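Banero the Heron: writing and binding a picture book in one term

Project report by Larysa Shevchuk and Cengiz Şimşekoğlu
Supervisor: Eimear Hegarty

Our task was to write, illustrate and bind a picture book for readers aged six to eight, in no more than 1000 words. The first draft ran well past that, mostly because Cengiz is fond of weather. Banero, a heron who is afraid of fish, did not enter his own story until page nine.

Eimear suggested we start again from the middle. We cut two storms, a wedding and a talking bucket (still missed by one of us) and ended up with 18 spreads. Larysa drew the pictures in ink and added the colour afterwards in watercolour, having first tried it the other way round and made a great deal of mud.
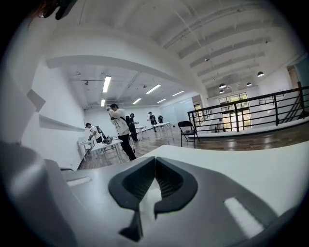 Fig. 1. Bright room with white walls and ceiling.

Testing came next. Flor Montoya kindly let us read the book to her class in September. The children liked the fish, whom we had meant to be sinister, and felt sorry for the otter, whom we had meant to be funny. One asked if Banero was a duck. We have since lengthened his legs.

Binding took longer than writing. We sewed 40 copies by hand, and the first few open beautifully as long as you start at the back. Gladys Rivadeneyra showed us how to wax the thread - advice we would have welcomed several copies earlier.

If we did it again, we would fix the page count before drawing anything and test the text without pictures first. The bucket may get its own book.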